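Orneo Two-Hand Gripper Kit: Evaluation Report
Siltenley Equipment Review Service

Overall finding: Recommended with conditions. See the sections on loss of position and finger return before purchase.

The Orneo kit consists of two hand-held grippers, a set of printed marker cubes, a head strap with camera, and the recording software supplied under the Hegazy name. It is sold to groups that record manual tasks for later use in training robot arms. The kit was evaluated over 31 recording sessions of kitchen and table work.

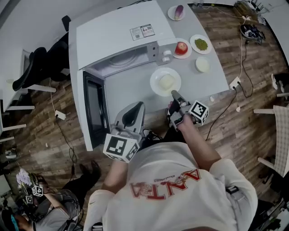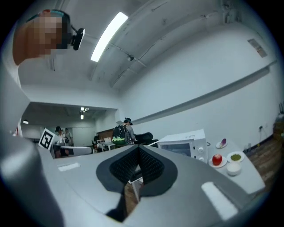

The most serious fault found in the evaluation concerns loss of position. The software calculates where each gripper is from its marker cube as well as from the cameras, and when the cube cannot be read the software is expected to stop the take or flag it. It did neither in 14 of the takes examined. In each of these the calculated path continued in a straight line at the last known speed, and the file was saved with a status of "complete." The fault was most common in work at an appliance with a cavity. With the left gripper at the front of a microwave, its door hanging open and a tabletop of plates close by, the operator's own forearm, the door and the appliance body can each come between a marker and the camera above. A path recorded during such a period may place the gripper inside the wall of the appliance. An arm replaying that path would attempt to go there.

The fault was confirmed on an Arkmont bench arm, which was run at reduced speed with an operator at the stop switch. One affected file was loaded without correction. The arm pressed its tool against the side of a steel test box until the force limit was reached and the controller stopped the motion. There was no injury and the damage was limited to a scored fingertip. At full speed the outcome could have been more costly, and the review service advises against replaying any unchecked file from this software version on hardware of any size.

Orneo's support office was informed in October and replied within a week. Its position is that the status field refers to the file and not to the quality of the tracking. The manual does say this, in a note near the back. The review service considers the wording unsafe. An operator who sees "complete" on the screen will reasonably move on to the next take. A separate tracking report is available, but it must be turned on for each project and is off by default.

Finger return

The second fault is mechanical. Each gripper closes under hand pressure and opens by a return spring. On the left unit supplied for this evaluation, the spring began to hesitate during the third week of use. The fingers would remain partly closed after the hand had relaxed, then open suddenly. With light food items such as a slice of bread this caused little more than a spoiled take. With a filled bowl it caused a spill — the liquid reached a power strip on the bench, and the session was ended while the circuit was switched off and the area dried.

Inspection showed food residue packed behind the finger pivot. The housing has no seal at this point. Cleaning restored normal movement for a time, but the hesitation returned after further work with soft foods. The right unit, which had been used for similar tasks, did not develop the fault. A replacement left unit was provided at no charge and has performed correctly to date, although its period of use has been short.

The manual recommends wiping the fingers after each session. It does not mention the pivot. Removing the cover for proper cleaning requires a small hex key, which is not included, and takes around 60 seconds for each gripper once the procedure is familiar.

Other observations

Comfort was acceptable. Operators reported tired wrists in longer sessions, chiefly when reaching over the near row of dishes to items at the back of a table. The head strap held its position well but was considered tight by two operators, and the clip that secures the camera leaves no adjustment for those who wear glasses.

Pairing between the grippers and the recording computer was reliable. The calibration routine is clear and can be completed by one person, although a second person makes it faster. Battery life met the stated figure in all sessions.

The software requires improvement in areas apart from the status field. Takes cannot be renamed after saving. The preview window shows only one camera at a time, so a marker hidden from the overhead view is easily missed while the operator is watching the wrist view.

Conditions of recommendation

Purchasers should observe the following until a corrected software version is issued.

Turn on the tracking report for every project and confirm that it is on after each update.

Reject any take in which a marker is unread for longer than 3 frames, whatever status is shown.

Replay new files first in simulation, then on the arm at reduced speed with a person at the stop switch.

Open and clean the finger pivots at the end of each day in which food or liquids have been handled.

Keep power strips and connectors off the work surface and clear of any point below its edge where a spill could reach them.

Remove a gripper from use at the first sign of slow return. Lubricant should not be applied, as it was found to hold residue in the pivot.

Ratings

Build: Fair
Comfort: Good
Calibration: Very good
Recording software: Poor
Documentation: Fair
Support: Good

The kit remains easier to set up than the other hand-held systems reviewed by this service, and the recordings are of good quality where the markers stay in view. The software rating will be reconsidered when Orneo releases a version that reports lost tracking by default. The replacement gripper will stay in use at Siltenley, with its pivot inspected monthly.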